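Drorkier hand-held gripper kit, worth it?

prakberg_shop
Started by prakberg_shop in Kits and Services

We're pricing the Drorkier hand-held gripper pair for recording table tasks. The quote is $2000 for two grippers, markers, and a year of the Negash processing service. Has anyone used it for more than a week? I mostly care about tracking and how tired people get.

mlowe14
Had a pair since August. Tracking is good as long as the markers stay clean and flat. Finger pads hold cloth and rope fine. They're bad on thin card. Trigger spring is too stiff for long sessions and my wrists feel it by lunch.

Prakash Reddy
I run recordings at Brernilgate and we've put 111 hours on ours. I don't agree about the spring. There's a tension screw inside the handle, under the cover. Back it off two turns and it's a different tool. The manual has it in the appendix, where you won't see it.

mlowe14
I did the screw. Two turns and the jaws stop closing all the way on my left one. One turn is as far as I can go.

Prakash Reddy
Then I'd send the left one back. Both of ours close fully.

tableside
My complaint is the service. Out of 1000 clips we sent to Negash, 14 came back with no hand pose at all, and we still got charged for them. Support took nine days to answer. The hardware is fine, but I'd buy it without the subscription and process it yourself.

prakberg_shop
Can you buy it without? The sales page only shows the bundle.

tableside
Yes, email them and ask for hardware only. It isn't listed.

Prakash Reddy
We kept the subscription. For a small crew without a software person it saves a lot of time. I'd say get the bundle for one year and decide after that.

mlowe14
Disagree, you'll pay for a year to find out what tableside just told you.

prakberg_shop
What about soft items? Most of our list is baskets, mats, and folded cloth.

Prakash Reddy
Those are the easy ones. Bring the two grippers in from opposite sides and keep the top markers facing up. Stiffer pads are sold as a spare set, and I'd skip them for anything woven. Order a second sheet of markers with the kit, shipping on it alone costs more than the sheet.

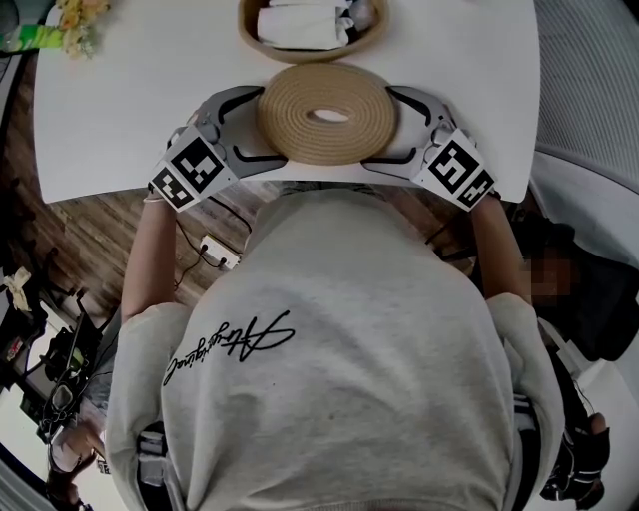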